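共有工房で二本の腕を育てる グレウォルさんちの作業台から

2018年4月24日

住宅街の奥にある共有工房「Dreler」で、会員のひとりが双腕ロボットの片付け機「Dekamia」に取り組んでいる。お茶をいただきながら、ずいぶん長く話し込んでしまった。

「最初は家の台所でやっていたんですよ。でも腕が二本になったら、もうごはんを食べる場所がなくて(笑)。それで去年の6月にこちらへ越してきたんです」
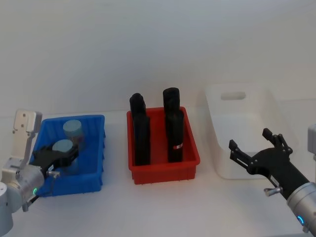
難しいのは腕そのものより、指先の加減だという。「強く握れば安心なんですけど、ふたのある容器だと、つかむ高さがほんの少し違うだけで傾くでしょう。そこを毎晩、ああでもない、こうでもないと直すのが楽しくてねえ」

左右の腕は別々のプログラムで動き、互いの位置を知らせ合う。同じ箱に両方が手を入れる動作は、組むのに12週間かかったそうだ。

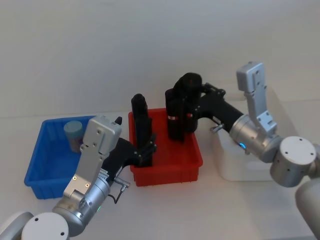

赤い箱に左右から入るグリッパー。手首のランプは左が緑、右が青。

「ぶつかりそうになったら片方が譲る、というだけの決まりなんです。でも譲り合って二本とも止まっちゃうこともあって、なんだか人間みたいで、かわいいなあと思って見ています」

記録ノートはもう6冊目。試した動作は2,000回を超えたところで、表にまとめ直したという。

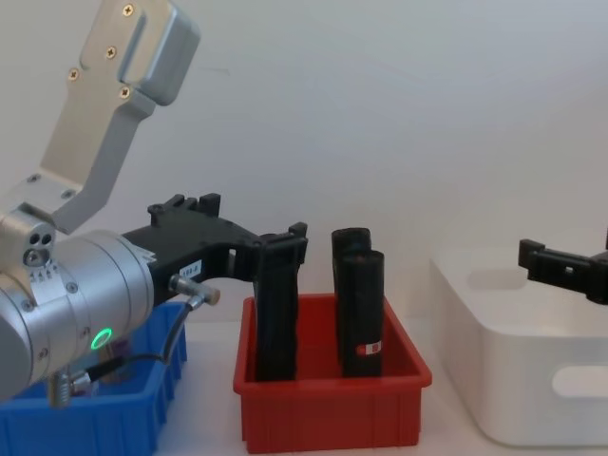 工房の仲間と、これから

制御まわりの部品は、仲間内で「Clitlow」と呼んでいる自作の基板にまとめた。配線を引き直すたびに誰かがのぞきに来て、気がつくと夜になっているのだとか。

「ひとりだったら、とっくにやめていたかもしれません。わからないことを口に出すと、誰かしら工具を持って寄ってきてくれるんですよ、ありがたいことに」
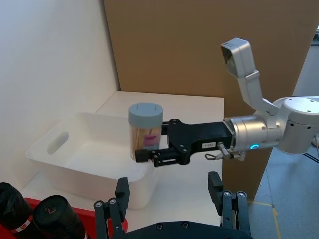

次の目標は、透明な容器を安定して扱うこと。カメラには輪郭が見えにくいらしく、今の成功率は70パーセントだと教えてくれた。

「急ぐものでもないですからね。照明の向きを変えて、また最初から試してみます。よかったら夏ごろ、もう一度見に来てください」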